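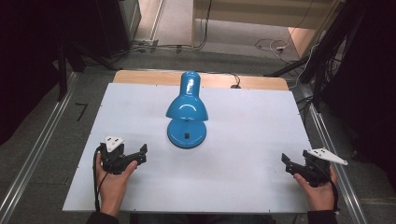
룰홀름 셀의 작업대. 파란 탁상 램프를 사이에 두고 양손에 손잡이형 그리퍼를 들고 있다.

룰홀름 셀(Lulholm cell)은 그리센(Grisen)의 공동 작업장에 설치된 양손 조작 기록용 작업 셀이다. 사람이 손잡이형 그리퍼를 하나씩 양손에 들고 탁자 위의 물건을 다루면, 그때의 손 위치와 집게의 벌어짐이 함께 기록되는 방식으로 쓰인다. 그리퍼와 그 부속을 설계한 곳은 이라크가 아니라 철자가 비슷한 소규모 공방 이라흐(Irach)이며, 우편물이 잘못 분류된 일이 있어 작업장의 서류에는 지금도 로마자 표기를 함께 적는다. 셀의 이름은 공방이 처음 자리를 잡았던 룰홀름 거리에서 따왔다.

겉보기에는 탁자 하나와 그리퍼 두 개가 전부인 소박한 설비이지만, 오래 써 온 사람들은 이 셀을 길이 잘 든 재봉틀에 곧잘 견준다. 손이 많이 가는 대신 어디가 불편한지 금방 티를 내고, 조금만 보살펴 주면 다시 얌전해진다는 뜻에서다. 이 문서에서는 셀의 구성과 함께 설치, 일상 점검, 집게 패드의 교체를 다룬다.

구성

셀의 중심은 흰색 직사각형 작업대이다. 상판 가장자리 가까이에는 작은 나사 구멍이 나 있고, 뒤쪽으로는 밝은 색 나무판이 띠처럼 이어진다. 작업대 양옆의 바닥에는 긴 알루미늄 프로파일 레일이 놓여 있다. 바닥에는 회색 카펫이 깔려 있어서 나사를 떨어뜨려도 멀리 굴러가지 않는데, 대신 짧은 나사는 털 사이에 숨어 버리기 일쑤라 정비할 때는 자석 접시를 곁에 두는 것이 이곳의 오랜 습관이다.

그리퍼는 검은색 몸체에 마주 보는 집게 두 개가 달린 형태로, 왼손용과 오른손용이 한 벌을 이룬다. 몸체 위에는 어두운 점이 찍힌 흰색 삼각형 마커판이 붙어 있으며, 그리퍼마다 검은 케이블이 나와 손목 쪽으로 내려간다. 다루는 물건은 그때그때 바뀐다. 탁상 램프처럼 갓이 둥글고 표면이 매끄러운 물건은 집게가 미끄러지기 쉬워서, 새 패드를 달고 나서 잡는 느낌을 시험해 볼 때 즐겨 올려놓는 편이다.

설치

설치는 작업대의 수평을 잡는 일에서 시작한다. 수준기를 상판의 네 모서리와 가운데에 차례로 놓아 보고, 낮은 쪽 다리의 받침을 조금씩 풀어 높이를 맞춘다. 카펫 위에 놓인 탁자는 며칠에 걸쳐 천천히 내려앉기 때문에 첫날 맞춘 수평을 너무 믿으면 안 된다. 크렌쇼(Crenshaw) 분소에서 같은 구성의 셀을 꾸몄을 때에도 이튿날 아침마다 한쪽 다리가 낮아져 있어, 결국 받침 밑에 넓적한 금속판을 깐 다음에야 마음을 놓을 수 있었다고 한다.

수평이 잡히면 레일이 작업대와 나란한지 살피고, 케이블이 지나갈 길을 정한다. 그리퍼에서 나온 케이블은 팔꿈치를 굽혔다 펴도 당기지 않을 만큼 넉넉해야 하지만, 상판에 쓸릴 만큼 길면 그것대로 성가시다. 보통은 사용할 사람이 직접 그리퍼를 들고 작업대의 네 귀퉁이에 차례로 손을 뻗어 본 뒤 길이를 정한다. 키가 크고 작은 두 사람이 번갈아 해 보면 더욱 좋다.

마커판은 가장 나중에 단다. 판의 밑면을 마른 천으로 닦고 몸체의 홈에 맞춰 끼운 다음, 손끝으로 세 귀퉁이를 가볍게 눌러 들뜬 곳이 없는지 확인한다. 점이 찍힌 면에는 되도록 손을 대지 않는다. 손기름이 묻어 번들거리면 조명 아래에서 점의 윤곽이 흐려지고, 그러면 멀쩡한 그리퍼를 붙들고 한나절을 헤매게 된다.

일상 점검

점검은 하루 일을 시작하기 전에 하며, 순서는 작업장에 걸린 점검표를 따른다. 우선 두 그리퍼를 맨손으로 천천히 여닫으면서 걸리는 느낌이나 서걱거리는 소리가 있는지 살핀다. 그다음 폭 19밀리미터의 금속 블록을 물려, 양쪽 집게가 블록에 고르게 닿는지 확인한다. 한쪽 위만 닿고 아래가 뜬다면 패드가 기울었거나 고정 나사가 풀린 것이다. 블록은 서랍에 아무렇게나 넣지 말고 천 주머니에 담아 둔다. 모서리가 한 번 찍힌 블록은 그 뒤로 계속 사람을 속인다.

상판도 점검의 대상이다. 얼룩은 물을 살짝 적신 천으로 닦고, 잘 지워지지 않는 자국은 억지로 문지르지 않는다. 거친 수세미로 힘껏 닦아 낸 자리는 빛을 다르게 되비춰서 원래의 얼룩보다 더 눈에 띄기도 한다. 케이블은 50회 기록할 때마다 커넥터를 뽑아 접점과 피복을 들여다보고, 꺾인 자국이 생겼으면 아직 신호가 멀쩡하더라도 바꾸어 둔다.

집게 패드의 교체 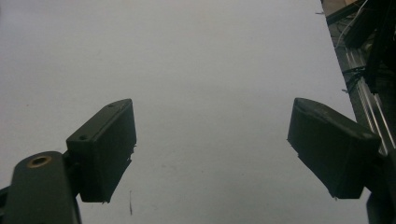
패드는 룰홀름 셀에서 가장 자주 손이 가는 부품으로, 사용 시간이 100시간에 이르면 상태와 관계없이 새것으로 바꾼다. 교체할 때는 좌우를 반드시 한 쌍으로 바꾸며, 떼어 낸 패드에는 유성 펜으로 방향을 적어 둔다. 왼쪽 패드의 윗면에는 작고 둥근 나사 구멍 두 개가 대각선으로 나 있으므로, 어느 쪽이 위인지 헷갈릴 때는 이 구멍의 배열을 보고 방향을 잡으면 편하다. 패드를 받치는 마운트의 끝 가까이에는 황동색 금속 인서트를 두른 구멍이 있는데, 부스러기가 끼어 있으면 부드러운 붓으로 털어 낸다. 뾰족한 송곳으로 후비는 것은 금물이다.

새 패드의 안쪽 면 가장자리에는 재료가 거칠게 삐져나온 곳이 남아 있을 때가 있다. 이런 보풀은 고운 줄로 가장자리를 따라 한 방향으로 살살 쓸어 내고, 물건에 닿는 평평한 면은 건드리지 않는다. 욕심을 내어 면까지 매끈하게 다듬고 나면 보기에는 그만이지만, 정작 잡은 물건이 슬금슬금 빠져나가서 다시 새 패드를 꺼내게 된다. 이라흐의 정비 안내서에도 이 대목에는 밑줄이 두 번 그어져 있다.

나사는 처음부터 한쪽을 끝까지 조이지 않고 두 개를 번갈아 가며 조금씩 조인다. 다 조인 뒤에는 집게를 완전히 벌렸다가 오므려 보고, 두 패드가 가운데에서 나란히 만나는지 눈높이를 맞추어 확인한다. 이어서 금속 블록 시험을 다시 하고, 평소 다루던 물건을 몇 차례 들었다 놓아 본다. 교체한 사용 시간과 패드의 제작 묶음은 장부에 적는다.

자주 생기는 고장

집게가 끝까지 벌어지지 않는 경우는 대개 마운트 뒤쪽에 먼지가 뭉쳐 생긴다. 몸체를 열기 전에 먼저 붓과 손 펌프로 먼지를 털어 보는 것이 좋으며, 그래도 낫지 않으면 케이블을 분리하고 덮개를 연다. 몸체의 덮개 나사는 6개이고 길이가 서로 다르므로, 뺀 순서대로 종이에 꽂아 두면 나중에 고생을 덜 수 있다.

벌어짐 값이 가만히 있어도 흔들린다면 커넥터부터 의심한다. 같은 케이블을 반대쪽 그리퍼에 꽂아 보아 증상이 따라가면 케이블 쪽, 그대로 남으면 몸체 쪽의 문제로 본다. 위치 기록만 튀고 벌어짐 값은 얌전할 때에는 마커판이 헐거워졌거나 소매가 점을 가리는 일이 많다. 겨울철에 두툼한 옷을 입고 작업하면 부쩍 잦아지는 증상이어서, 작업장에서는 소매를 잡아 주는 고무 밴드를 점검표 옆에 걸어 놓고 있다.

보관

쓰지 않을 때는 집게를 조금 벌린 채로 두 그리퍼를 받침대에 눕혀 둔다. 꽉 다문 상태로 오래 두면 패드의 안쪽 면이 서로 눌려 자국이 남는다. 작업장이 길게 쉬는 8월에는 케이블을 모두 뽑아 느슨하게 감아 두고, 여분의 패드는 햇빛이 들지 않는 서랍에 넣는다. 다시 문을 열면 수평 잡기부터 블록 시험까지를 설치 때와 같은 순서로 되풀이하며, 크렌쇼 분소의 셀도 같은 절차를 따른다.

같이 보기

그리퍼
마커 추적
알루미늄 프로파일
이라흐 정비 안내서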